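Getting the mugs off the counter

When we moved into the apartment on Ledisby Street in April, I unpacked the mugs first and put them in the cabinet over the sink. They stayed there until last month. The cabinet is deep and the shelf is high, so the ones in back never got used and the ones in front got stacked two up. I chipped a handle that way. After that I moved them down to the counter by the kettle, and then there was no place to cut bread.

I had been looking at mug racks on and off. The ones with arms like a tree take up a lot of room and tip over if you load one side. Screwing hooks under the cabinet would have been the cheapest fix, but we rent, and the landlord charged the last people for holes. So I wanted something that stands on its own, with a flat bottom, not too wide.

I bought a wire one at Fita. It's black, with a wooden dowel across the top and small metal hooks. My sister-in-law Birsen has a white one from Mivasar and likes it fine, but I thought white would show coffee drips. I covered the long table in brown paper before I started sorting, mostly to save myself wiping it down later.

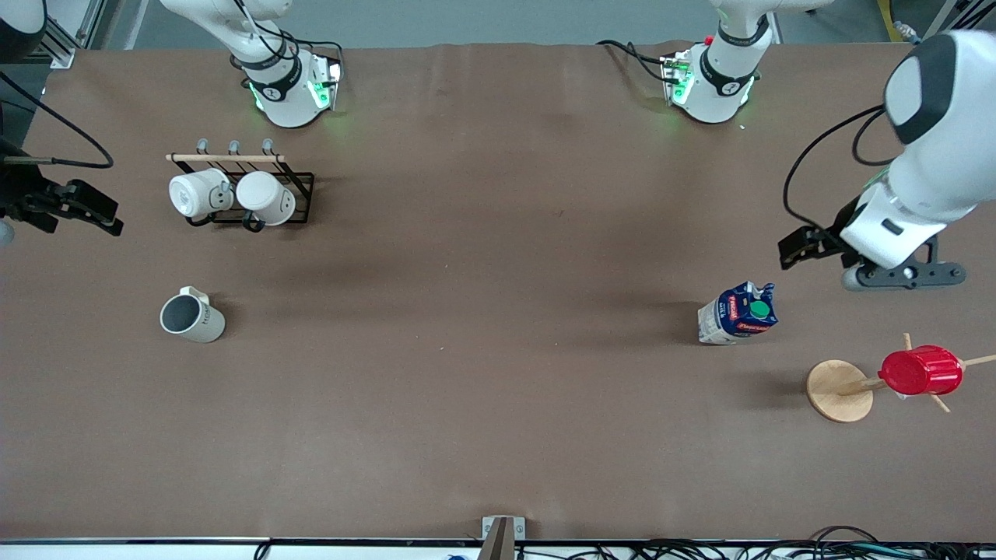 Posted by Remzi Değirmenci
February 27, 2023
Filed under: Kitchen

Two white mugs on the rack and another white one still lying on its side on the paper. The mug on the right has the face on it, and I hung it by the handle from the lower bar. I like that one where I can see it. The one lying down is dark gray inside, with gray lettering that has gone faint. I use it for tea. Coffee looks wrong in it to me, but that's a matter of taste.

A few things I learned from moving mugs on and off this rack for a couple of weeks.

Thick handles are a problem. Gudrun Viklund gave us two stoneware mugs when we moved in, and the handles don't fit over a hook. They went back in the cabinet, on the low shelf this time.

Let them dry first. I hung a few straight from the sink and they dripped on the counter all evening. Now they sit on a dish towel overnight and go up in the morning.

Don't fill it just because there's space. When every spot is taken I have to hold one mug still to get another one off. I keep the everyday ones out and the rest put away.

The leftover mugs went into a box for Hüsnü Toprak, who is setting up a break room at his shop and said he would take anything without a crack. I wrapped them in the brown paper when I was done with it.

Next is the drawer with the lids. I have more lids than containers and I don't know how that happened.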